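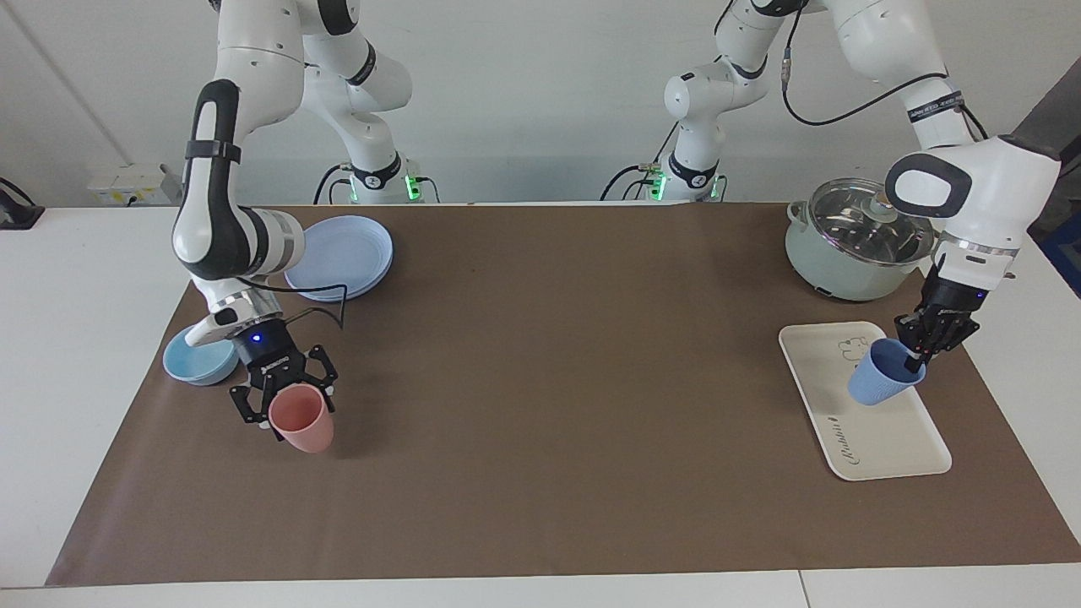

Fig. 3. Cups, bowl, plates and tray on the paper mat.

3.2 Clearing and stacking the tableware

1. Lay the brown paper mat along the table. Ekville says any paper will do. Thin paper creeps, so I doubt it.

2. Stack the plates towards the back, widest at the bottom if you have mixed sizes.

3. Keep the bowl off the plates. The Clikach leaflet shows it on top — fine until you need a plate.

4. Put the "Rabbit" tray near the right-hand edge. The drawing on it is a bear. Order by part number 909, not by name.

5. Move the pink and blue cups one at a time. Hold the pink one by the rim.

Note: The cups are sold as good for 100 washes. We have seen no test to back this up.

Caution: Do not nest cups while damp. They stick, whatever the box claims.

Checked by Vasylyna Chornovol, 2021-11-04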